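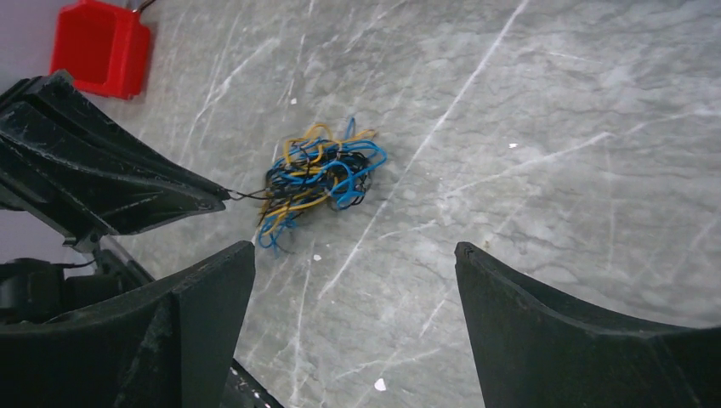 4.2 What we budgeted for, and what we forgot

Figure 3. Gripper fingers open over a tangle of blue, yellow and black wire on the floor.

I'll admit our first budget was a bit hopeful. We put down 2,945 euros for the arm and gripper, and 600 for everything else, which Meriem Ashour called "sweet" when she saw it. Loose wire (Figure 3) is a nasty thing to pick up, and I'd planned for one set of fingers to last the whole project. By September we were pricing two spare sets — plus a second wrist camera, which I'd left off the list completely!

Uldis Stankevičius wanted to wait for the Litum quote before ordering, and I gave in. It took seven weeks to arrive. If I were planning this again I'd ask for spares prices in the very first email, and I'd give them their own line in the budget.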